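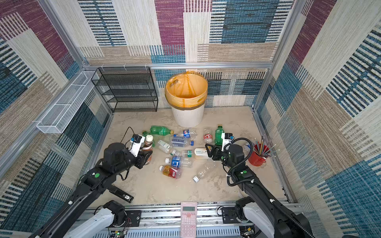
Back wall with the mesh rack and the bin, striped panels behind.

28 June 2019

Sourdough log, rye side. Jar 23 finally did it!! Fed it last night at 1:2:2 with the coarse Gulska rye, and by breakfast it had climbed past the rubber band and was pushing at the lid. Smells like green apples and a bit of yogurt. The wheat jar next to it, same water, same shelf, had barely domed. I'm thrilled.

Tegwen wants us to try the same feed with the flour from Sandu, which is ground finer. I say yes, but change only the flour this time (looking at you, Leonidas, and the honey in February).

Bake: total dough 3000 g on paper, 2978 g on the scale after mixing. The rest is on my hands and the bowl scraper. Baked 40 minutes, lid off for the second half. Crust went darker than I planned and I love it. Crumb still a little gummy near the bottom, so next one goes on the upper rack.

Nadhirah tasted both and picked the rye before I told her which was which. Alina thinks it needs more salt. She may be right, I'll try a pinch more.

To do:
- feed 23 again tonight, same ratio
- split off a backup into the small jar, LABEL IT
- ask Cempaka if the caraway is still in her drawer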